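Wendness Two-Arm Bench Rule Card

I wrote the first version of this card for our own shop in Driddale, and people kept walking off with it, so now we sell it! It's one laminated sheet with 14 rules for anyone sharing a table with two arms (there are 3 more on the back for whoever does the wiring).

My favorite is rule 6 – park the fingertip well above the tallest thing on the table before you reach in. Simple, and I still catch myself skipping it. The cable rule gets the most mail. Leave enough slack for the wrist to turn, then check the loop at both ends of its travel.

The card doesn't replace your risk assessment or the manual that came with your arm, so please do those first. So-yul Ban rewrote the shared-space section in April and it reads much better now.

Item 872, sold in packs of 20. For a custom layout, ask for Nazar Kobzar. 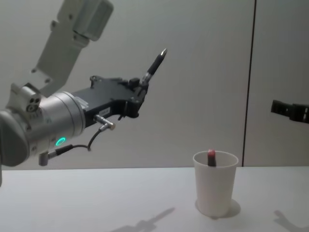
Fingertip up high, one cup on the table, cable looped under the wrist.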